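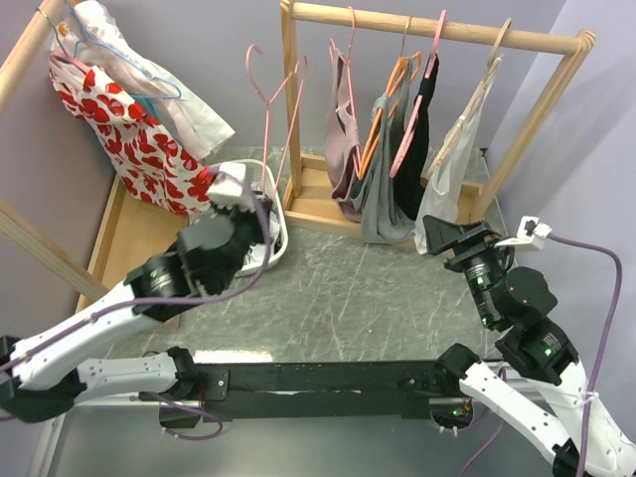 The two-arm hanging station at the Esham room: two racks, one basket, mixed hangers.

Wanted: 10 people who fold, hang or sort clothes for a living, to tell us if this thing is worth paying for

Posted 2 Dec 2025 by Ross Cairns, Gulley Product Reviews

Gulley reviews equipment for small laundries, rental closets and secondhand clothing shops. We buy it or borrow it, we run it, and we write down what it does. The seller doesn't see the review before our readers do.

Since October we have had a two-arm clothes handling kit from Imovbridge on the bench. It is offered on a monthly plan to shops that put garments on hangers all day. The sales sheet says it "takes the hanging off your hands." I have read a lot of sales sheets. I would like people who know the work to watch it and argue with me.

We are not looking for engineers. We have one, Bogdan Dobre, and he likes the kit more than I do. We are looking for people who have stood at a rail with a pile of other people's shirts and a clock on the wall.

What you would do

You come in for one session. You hang a set of garments by hand at your normal pace, then you watch the kit work through a similar set. Afterward you fill out a score sheet for each garment: is it straight on the hanger, would you put it out on the floor, would you have to fix it. Then you sit down with me and tell me what the score sheet missed.

The clothes are plain stuff with a few awkward pieces mixed in. There's a white dress with big red flowers, there are sheer things, there are dark things with straps. The hangers don't match, on purpose. Every shop I've ever been in has a bin of hangers that don't match, and I don't see why a machine should get a nicer bin than the rest of us.

We'd like you to look hard at the part between the basket and the rack. Demo videos tend to start with the shirt already flat and the hanger already facing the right way. Real work starts with a heap. If you think the kit is being handed an easy job, write that down, and say what the hard job would have been.

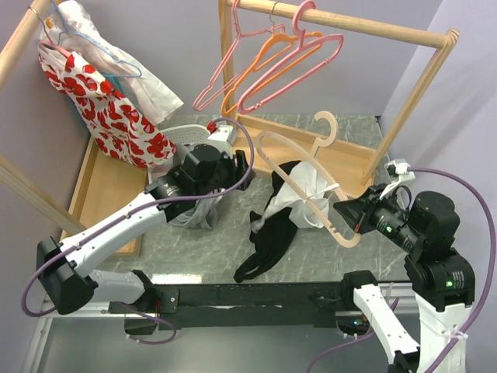 Who should apply

Anyone 18 or over with at least 2 years of paid work in a laundry, dry cleaner, clothing store, costume shop, hotel linen room or thrift store. Part-time counts. If you ran the place and never touched the clothes, please pass this along to someone who did.

You need to be able to stand for most of an hour and to read and write in English. You don't need to know anything about robots, and you can be as rude about them as you like.

Please don't apply if you or anyone in your household works for Imovbridge, sells their plans, or has a competing product. We will ask.

What we pay

A flat fee for the session, paid the same day, plus your bus or parking. You get the same money if you love the kit or hate it. You also get paid if the kit breaks down halfway, in which case we would very much like your notes up to that point.

What I doubt

You may as well know where I stand before you walk in. My main complaint is with the word "hands-free," which the seller uses a lot. Somebody still has to load the basket and clear the racks, and I want to know how much of the day that eats up in a busy shop. I also want to know what happens with a slippery neckline, or a hanger that comes up with another one hooked onto it.

Bogdan's answer is that hangers are harder than they look and that getting a decent grip on thin coated wire is worth something by itself.

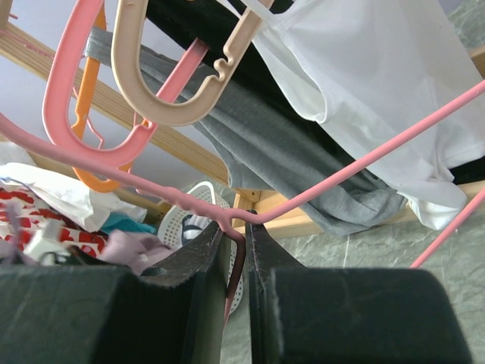

He may be right. But a shop owner isn't buying a grip, she's buying a rail of clothes she can sell, and the monthly price has to be set against what she pays a person to do the same thing. I'd like her to have numbers that didn't come from the people sending the bill.

So I'm after honest scoring, good or bad. If you come out of the session thinking I've been unfair to it, that goes in the review too - with your name or without, your choice.

How to apply

Send a short note to Ross Cairns at Gulley, Room 751, Geddes Building, Esham, or leave it at the front desk. Tell us where you worked, for how long, and the garment you most hated hanging. No resume needed. Include a phone number and the hours you can make.

We will call the people we pick and fix a time by phone. If you haven't heard from us and want to know where you stand, call the desk and ask for Bogdan, who is better at answering than I am.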